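Lestden felt sheets and fabric glue, reviewed
Omar Hijazi, 2020-01-23

I have been making banners for birthdays, bake sales and one very rainy retirement party for longer than I care to admit, so when my old craft glue was discontinued I bought the Lestden set, the one with the felt sheets and the 2 bottles of glue. 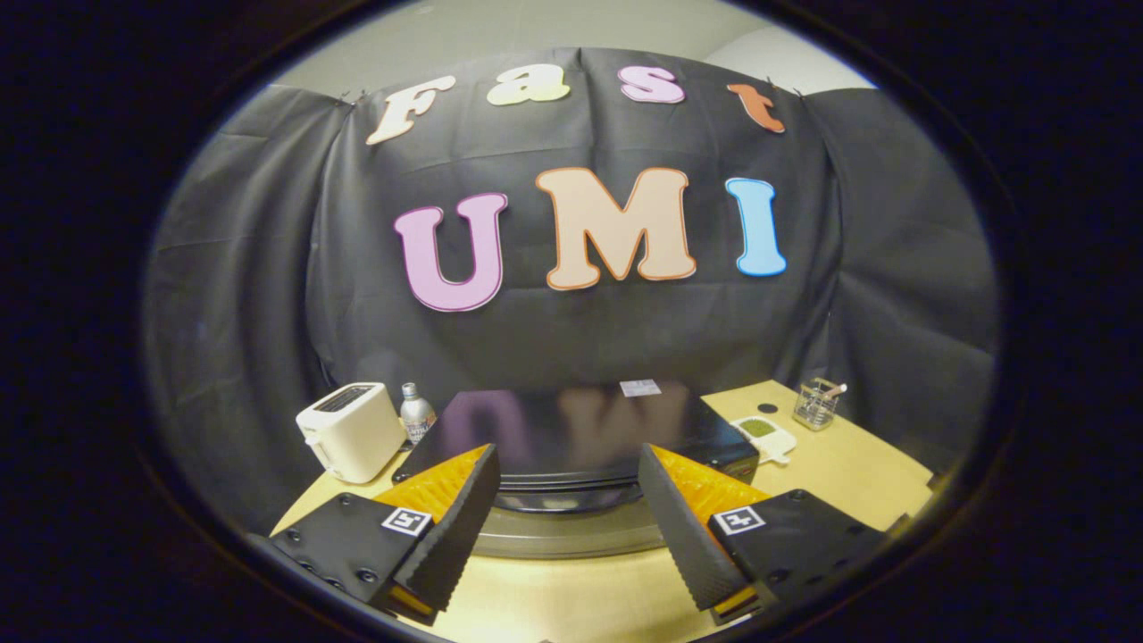 Felt is forgiving stuff, bless it, but cheap felt goes fuzzy the minute you cut a curve. The Lestden sheets hold an edge nicely, even on small rounded shapes. If you like outlined letters, say a lavender pink "U" with a darker magenta edge against black cloth, you'll want two shades of each color, and the set is a bit stingy there (plenty of reds, hardly any blues!). I ended up buying extra from Crenshaw.

The glue is the better half of the box. It goes on thin and doesn't soak through, and it gives you a minute or so to nudge things straight.

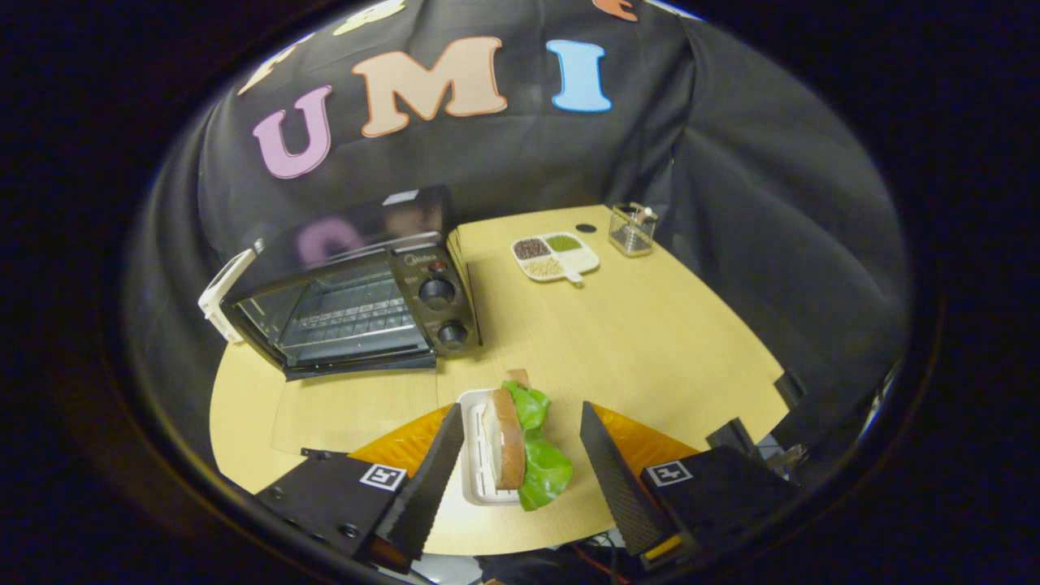 The nozzle does clog, though, so keep a pin handy and wipe the tip before you put the cap back on. I lost half an evening to that in May, with a whole alphabet still to stick down. I'd still buy the set again, and my sister has already asked for one.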